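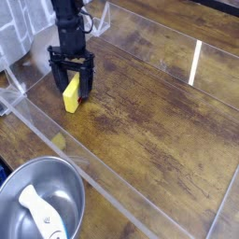 Jolitz opens orders for Iltaline tabletop handling kit

Jolitz has opened orders for Iltaline, a tabletop kit for labs and training centres that want to teach a robotic arm to handle soft, everyday items.

The kit includes a two-finger parallel gripper, clear acrylic panels with corner pieces, and a set of 17 practice objects, among them sponges, bowls and kitchen utensils. The panels stand on an ordinary table and mark off a low work area that stays visible from every side. No drilling is needed.

Iltaline runs on Minami, the company's control software, which records each grasp and lets staff replay it at a slower speed. Version 7 is supplied with the kit and adds a grip limit for foam and other items that squash easily.

During trials at the Prirkico training centre, the kit completed over 2,000 grasps. Changes made as a result include a longer cable and stiffer corner pieces.

Iltaline costs $844 without an arm. Orders placed before the end of February will be sent in March. Colleges can ask for a loan kit through the Jolitz sales office, which is open from 9 a.m.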